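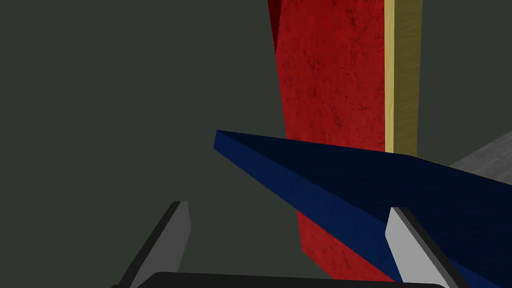

Computer rendering: Svenja Pfister / Bresico

Chapter 3
Choosing Color for a Room

I painted my first kitchen at eleven at night, in January, with a single bulb hanging over my head. The can said "soft butter." By breakfast I was standing in something closer to mustard, holding my coffee and wondering how I'd explain it to my landlady, Mrs. Mahama (she was very nice about it, and she kept the deposit).

I tell that story to every class because most of this chapter is hiding in it. I picked the color from a chip the size of a postage stamp. I looked at it under store lighting. Then I put it on four walls that all faced each other, so every wall bounced yellow onto the next one and the whole room got stronger and stronger!
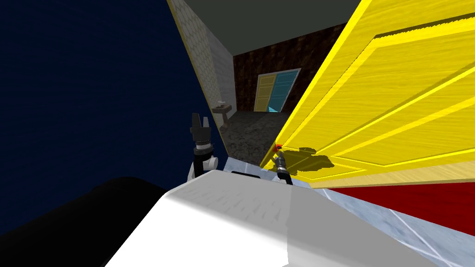
My landlady's hallway had the opposite trouble. She had used a lovely gray, but the only window faced north, and by midafternoon the gray had gone blue and a little gloomy. Same paint, same brush, and a different color from the one she had paid for. We ended up repainting it together with a warmer gray and I liked it so much I've used it in two places since.

So before you open a can, I want you to get used to looking. Tape up a big sample, bigger than feels sensible, and leave it there. Walk past it in the morning, walk past it at night with the lamps on. Move it next to the floor, then next to the couch.

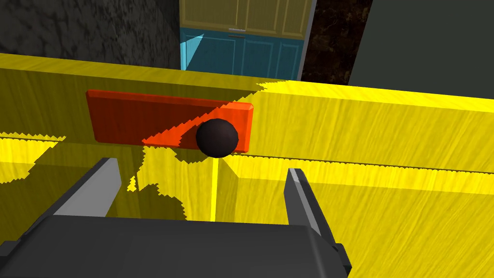
3.1 Hue, Value and Strength

Painters talk about color in three ways, and you'll need all of them. Hue is the family name: red, yellow, blue. Value is how light or dark the color is. Strength, which some books call chroma, is how far it sits from plain gray. My mustard kitchen had the right hue. I had missed badly on strength, and we'll start there.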